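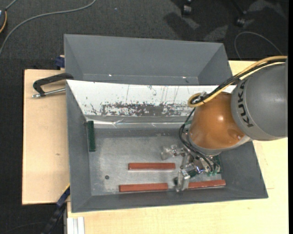
This page was last changed on April 29, 2025.

A bar bin is an open rectangular container used to hold short lengths of bar stock between one work step and the next. The pieces lie loose on the bottom, without slots or dividers, and are taken out one at a time.

Shape
The usual form has a flat bottom and four sides that flare outward toward the rim. Sloping sides let empty bins nest - a stack takes up little more floor than a single bin - and direct a dropped piece back toward the middle. Gray is the common color. The bottom scuffs early in use, and scuffing alone is no ground for replacement.

Contents
Bars are long, narrow and rectangular in section. Many shops color them by grade; reddish-brown is one such color. A bin is normally filled in a single layer, with the bars laid lengthwise. Bars resting close to a wall are harder to grip than those near the center, and the catalog of the maker Lasiditz lists a minimum wall gap of 9 mm.

Sizes
The Naidoo pattern is made in 2 depths. The shallow one is meant for a single layer, the deep one for up to 3 layers with sheets between them. Inside length is 48 cm in both.

History
Flared bins replaced straight-sided trays at the Flarkirau works in a change drawn up by Usa Intarasuk. The older trays, known as Odia trays, remain in use for round stock.

See also
Bar stock
Nesting container
Tote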